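Two-arm folding: flattening first vs folding straight away

Skodis forum > Cloth and soft stuff > Results

lekirance_kl
Right, I've finally got numbers for the flatten-first method and I'm rather chuffed! For anyone new to the thread, we train one policy only to get the garment flat, then hand over to a second one for the folds. Same demonstrations in total as the single policy, just split at the handover.

We ran 204 trials across 12 garments. The split version beat the single policy on everything with a hood, and hoods were what made me want to give up in March. 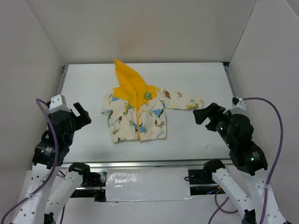
Child's hooded jacket on the table, one sleeve out, the other folded down and under.

The tucked sleeve is the case I care about. The single policy tends to go straight for the hem and ends up folding over a lump. The flattening one goes looking for the cuff, and when it gets the first pull right it's lovely to watch.

Kirsten

dudholm_bench
Brilliant stuff, and thanks for using proper clothes with busy prints and a zip. So many results are plain tea towels. How do you decide it's flat enough to hand over?

lekirance_kl
Outline area against the same garment laid out by hand. Crude, but it works. If it hasn't got there after 4 pulls we hand over anyway and count whatever happens.

Aiguo Xia
I like the work but I don't agree with the conclusion. You've given the second policy an easier start, so of course its folds look better. Did the single policy ever see demonstrations that begin with a sleeve tucked under?

lekirance_kl
Yes, the same ones, start to finish. They weren't cut down for it.

Aiguo Xia
Then it may be short of memory. Ours at Norðdahl did the same hem grab until we let it see a few earlier moments. I'd want that comparison before blaming the single policy.

hemline
Bit of both, surely? I tried adding history and it helped with sleeves but did nothing for hoods. Mine kept pinching the hood by the tip and dragging the whole jacket up the table.

lekirance_kl
Fair point from Aiguo, and I can run it. We've 3 garments held back that neither version has touched, so I'll put the history one on those too. Hemline, which way was your hood pointing at the start?

hemline
Away from the arms, same as yours. Will dig out my settings tonight.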